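How to Say the Rosary Together When You Live Apart

When my sister moved away we both missed saying our evening Rosary side by side, and after a good deal of muddling (and one very confused Glorious Mystery!) we found a way of doing it over the telephone that suits us nicely.

First, settle on a time you can both keep. Ours is 7 in the evening, once the washing-up is done. Agree beforehand which mysteries you'll pray, and jot down any intentions. 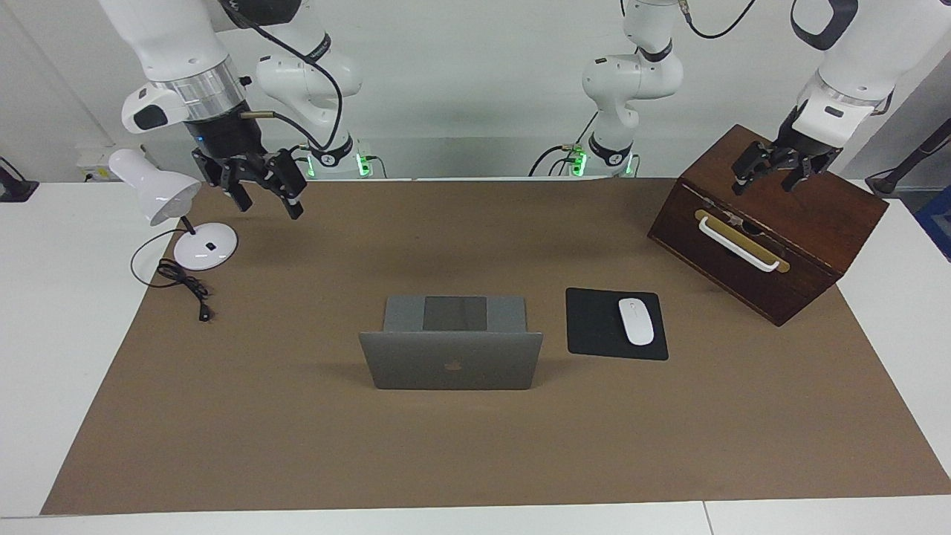
Next, decide who leads. We swap at each decade, one saying the first half of the Hail Mary and the other answering. Leave a small pause before you answer, as there's nearly always a delay on the line, and do go slowly.

If more of you want to join in, four is a comfortable number. Everyone but the leader and one answerer should mute themselves and pray along quietly at home.

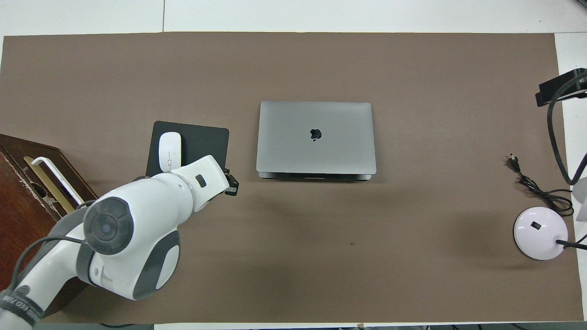

Gebremichael, June

A little addition, as several of you have asked about the closing prayers. We say the Hail Holy Queen together, delay and all, and it does come out rather ragged, but we've grown fond of it that way. Then we have a good long chat!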